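Speaker notes: Comparing two finger pads in simulation before buying either one
August 8, 2022, Planville, session room 5

Slide 1. Title
Say who I am (Remedios Maglaya, integration team at Lei). Thank Trinh Cù for setting up the scene files. Questions at the end, please.

Slide 2. What we had to decide
We pick small parts off a table and drop them in a bin. The current controller is the Iltitz. We had two parallel grippers quoted, one from Trastar and one we would build ourselves. Budget for one. We wanted numbers before hardware, so we ran both in the simulator first.

Slide 3. Test setup
1000 runs for each gripper with the toothed pads, then 1000 more with smooth pads on the one that did better. 3000 runs in total. Same arm, same controller gains, same start poses. Only the fingers changed. Pause here, people usually write this down.

Slide 4. Wrist camera views
Leave this up for a minute. Everything later in the talk is scored from views like these.
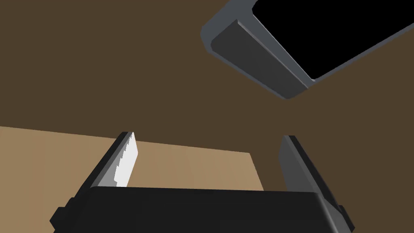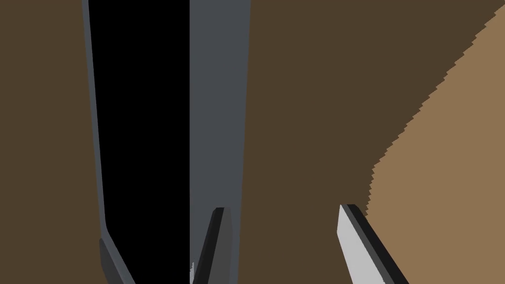 Slide 5. Why the wrist view
Châu Diệp asked why we didn't put one camera on the ceiling and be done with it. We tried. The gripper body hides the part during the last bit of the approach, right when you want to see it. The wrist view has its own trouble. A large object close to the fingers can take up much of the view and leave little to judge distance from. Mention that flat shading makes this worse, and that real cameras will get some texture to work with.

Slide 6. Results
Show the table. The Trastar fingers lost fewer parts on the way to the bin. Our own design closed faster but twisted thin parts. Smooth pads were worse on everything except flat plates. Don't read every row.

Slide 7. What the simulator got wrong
Friction. We had one value for all contacts until Đức Hầu caught it in April, and we had to rerun everything. It cost us 8 days. Tell them to check contact settings per surface before they start counting anything.

Slide 8. What comes next
Order one Trastar set. Repeat a short version of the test on the real arm. Yến Đinh is writing the scoring script so both sets of results use the same rules.

If someone asks about suction: we didn't test it. Our parts have holes in them.

If time is short, skip slide 7 and point to the handout.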